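# Taking a class to a robot lab open day: what do they get to see?

**Posted in: Days out and school visits**

**oltstead_parent**

I help run an after-school club and we have been offered a slot at the open day at the Skokalero workshop in Oltstead. It's in March. We would bring 21 kids, mostly ages 9 to 12, plus four adults.

The invitation says "live demonstration of two-arm handling" and not much else. I called and got a recorded message with the opening hours. Has anyone been? I would like to know how long the demo runs, whether kids that age can follow it, and whether they can get close enough to see. Also, is there anywhere to eat? We come by bus and it's 52 minutes each way, so I don't want to do it for ten minutes of standing behind a rope.

---

**tin_lunchbox**

We went last year with a group about the same size as yours. The whole visit is a little under two hours, and the arm demo is the middle part of it. First there is a short talk in the front room with slides, which ours found slow. Then you go through to the workshop in groups of up to 10, so with 21 you will be split in three. Decide on your groups before you get there. We did it in the hallway and lost time.

The demo is done at an ordinary table. They use small everyday things and toy blocks, and the arms pick them up and set them down. One of the staff talks the whole way through and explains what each arm is about to do. It's slower than the kids expect. Several of ours had seen factory robots in videos and wanted to know why these weren't fast. The answer they got was that speed is the easy part to turn up later, and that the staff want to see each grip clearly first.

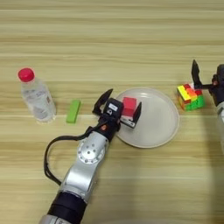
The puzzle cube got the most interest by a long way. Half the kids assumed the robot was going to solve it, and there was some grumbling when they heard it was only going to be moved. I would tell yours that before you go. A plain block has flat sides and always feels the same to the gripper. A puzzle cube has layers that can turn when you squeeze it, so where the fingers land matters a lot more. The kids understood that once a real cube was passed around and they tried pinching it with two fingers.

The other thing they talked about on the way home was the two arms sharing one table. The guide asked them what would happen if both arms wanted the same spot, and let them argue about it for a few minutes. That was the best part of the visit for our group – better than the slides anyway.

You can get close. There is tape on the floor, and the kids stand right behind it. Put the short ones in front. There is a screen on the wall too, but it was off when we went.

Lunch: there is no cafe. We ate in the front room at noon and they were fine with it as long as we took our trash out.

---

**gearbox_gran**

its good. went with my grandson. parking is bad, use the lot behind Osman Tools and walk. you're on a bus so maybe that doesn't matter

---

**rowan_and_co**

Mostly agree with the long answer above, with two corrections from our visit this past fall. The talk comes after the demo now, at least it did for us, and they have shortened it. And the groups weren't split. We had 16 kids and everyone went in together, but the ones at the back couldn't see much, so I would ask to be split if they don't offer.

On age, our nine-year-olds were fine for the first half hour and then got restless. The older ones asked good questions. It helps to have them write one down beforehand. The ones I remember are "How does it know how hard to squeeze?" and "Who gets in trouble if it drops something?" Both got proper answers.

They don't let visitors drive the arms. The flyer we had made it sound like they would, so check yours and don't promise it. There is a hand-operated grabber on a side bench that the kids can use, and there was a line for it.

Email them instead of calling. I had a reply the same afternoon.

---

**oltstead_parent**

Thank you all. I have emailed and asked for three groups of seven, and for the talk to go last. Our flyer does say "hands-on", so I have asked about that too. I'll post again when I hear back.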